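Home Posts Notes Contact

Search this blog
Type and press enter

Thursday, June 21, 2018

What the arm learned from fewer demonstrations

I said in April that I would write up the slot task once we had numbers I trusted. We have them now, so this is that post.

The task is simple to say. The arm picks up a flat card packet from the table and drops it into a named slot of a cardboard organizer. The slots are narrow and the partitions are thin, so if the packet comes in at a bad angle it catches on the top edge and bends the divider. A person fixes this without thinking. Our first policy pushed down harder.

Rania Hijazi and I started with 300 demonstrations, all recorded by moving the arm by hand. Training on the full set gave us a policy that was fine on the slots near the middle and poor on the outer ones. Adding more demonstrations of the same kind did very little. We tried that twice before giving up on it.

Ruba suggested we look at which demonstrations were doing any work. She went through them and threw out every one where the packet went straight in on the first attempt from an easy angle. That left 139. We trained again on those alone, with the same network and the same settings, and the result on the outer slots was clearly better. The middle slots came out a little worse, though not by enough to worry me.

Then we did a second pass and kept only the ones with some kind of correction in them – a touch on the divider, a small lift, a second try. There were 60 of those. I expected this to fall apart and it mostly held up. The policy got slower, and it now hesitates above the slot even when it is lined up well, as if it has learned that hesitating is part of the job. I don't have a fix for that yet.

We ran every version on the real arm, with the organizer turned to a new angle between blocks. Somebody sits at the laptop the whole time to start each trial and write down the outcome. It is dull work and we swap often.

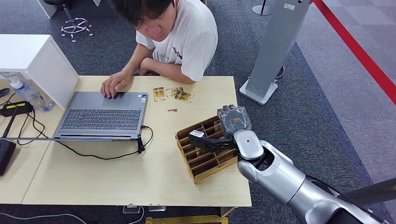 What I would be careful about

The evaluation was 101 trials per policy. The odd number comes from a trial I logged by mistake and then kept for all of them to stay even. That is enough to see the gap on the outer slots and too few to say much about the middle ones.

We also used one organizer. Cardboard gets soft with handling, and by the last block the partitions gave way more easily than they had at the start. The policies were run in mixed order, so this should hurt them all about equally, but I can't rule out a small effect.

Last, the sorting was done by eye. Ruba and I disagreed on a fair number of the correction cases, mainly on what counts as a touch. We settled those by watching the wrist force trace and using a cutoff, and the cutoff was a guess. Rania is rerunning the selection with two other values. If the result moves a lot I will say so in a new post.

The code for the filtering step is short and I'll put it up after I clean out the hard-coded paths.

Recent posts
Moving the logger over to Zorside
Trevenel reading group: notes on imitation learning
Why I stopped smoothing the joint data
Majali workshop, day two
Recalibrating the wrist after a bad week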